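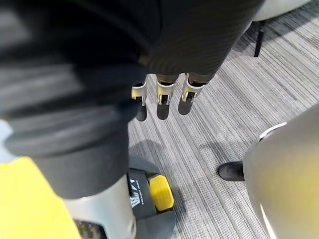 Three silver-knuckled fingers hanging over the carpet, with a yellow-topped foot below. Club session, Plunik reading room.

I went back to see the robotics club at the Plunik library this week, and I was supposed to stay half an hour. I stayed until they turned the hallway lights off. If you read my piece on them in August you'll remember a lot of cardboard and one very determined line follower that kept driving under the bookcase. They've moved on!

The club is working toward the Ninico Open, a student meet where teams get a legged robot with hands and have to write everything it does on the day. It's the first time our club has entered. Analyn Agbayani, who teaches math at the middle school and has run the club for 4 years, put the form in without telling the kids, and then told them over pizza, and I'm told the noise was considerable.

The task sounds so simple when you read it out loud. The robot has to walk up to a low table, pick up a soft block, turn around, and put the block in a tray. You get three tries. A clean run is worth 500 points, and you lose some for dropping the block, for bumping the table, and for anything that makes a judge step in. The club's best practice run so far is 274, and they've got it written on the whiteboard with a box drawn around it so no one erases it.

"We were at 63 two weeks ago," Analyn told me. "So please put the 274 in the paper and leave out the 63." (Sorry, Analyn.)

I'd figured the walking would be the hard part, but it's the hands that eat up the afternoons. The kids have split themselves into a walking group and a hand group, and there's a bit of a rivalry going. The walking group thinks the hand group is fussy. The hand group thinks the walking group gets all the credit. I sat on the floor with the hand group for most of my visit, mainly because they had the better snacks, and they were arguing about how early the fingers ought to start closing. Close too soon and you knock the block off the table. Close too late and the wrist has already drifted past it. One girl has a notebook where she writes down every attempt with a little drawing of where the block ended up, and some of those blocks ended up pretty far away.

She let me pick the numbers for one try. I went with what I thought was a nice gentle squeeze. The block got lifted an inch or so and then slid right out, and a boy on the other side of the room said "too polite" without looking up from his laptop. That's apparently what they call it when the grip is too weak. The other kind is "handshake from an uncle."

The walking group had their own troubles. They've been practicing on the reading room carpet, the gray striped one, and the contest floor is going to be something smoother. They don't know exactly what. Analyn wrote to ask and got a nice answer that didn't say. So they're slowing everything down and taking shorter steps on the turn, which costs time, and there was a long discussion about whether time matters if you fall over. (I'm with the slow camp on this one.)

The code all runs through Marquez, the block-style programming tool they use at school, and the older kids have started writing their own pieces of it by hand. I asked one eighth grader to explain her part to me and she did, very patiently, twice. I nodded the second time. What I did follow is that the robot checks where its hand is, then checks again, then moves a tiny bit, and keeps on like that until it either has the block or runs out of tries. She has it say "hmm" through the speaker every time it misses. The rest of the team has voted on removing the hmm. She won.

Money for the trip is mostly sorted. Clorkura, the bike shop on the corner, is covering the van, and the bake sale took care of the entry fee. They still need lunches for the day and a second extension cord, a long one, so if you have one in the garage that you don't love – the front desk will take it. Put the club's name on a piece of tape so it doesn't end up in the lost and found like the last one did.

A few parents have asked me whether younger kids can join, so I checked. Fifth grade and up, no experience needed, and you don't need your own laptop. They meet in the reading room after school and the door is open, and you're welcome to stand at the back and watch as long as you stay behind the tables while the robot is moving. Analyn is strict about that, and she got me for it too. I'd leaned in to see the fingers better and heard my full name in a teacher voice for the first time in a very long while.

Before I left they did one more full run for me, with everybody quiet, which I gather is rare. It walked up fine. It said "hmm" once. Then it got the block, made the turn in these careful little steps, and set it down half in the tray and half on the edge. There was a big debate over whether half in counts. The rule sheet was found and read aloud, and the rule sheet says the whole block, so no. They groaned and started setting up again while I was putting my coat on.

I'll be riding along in the van to the meet and will write up how they do. The club has also asked me to mention that the team name is still open, and that suggestions go in the jar next to the returns slot. They've had plenty of votes for Uncle Handshake already, so something else, please.

Posted Mar 20, 2025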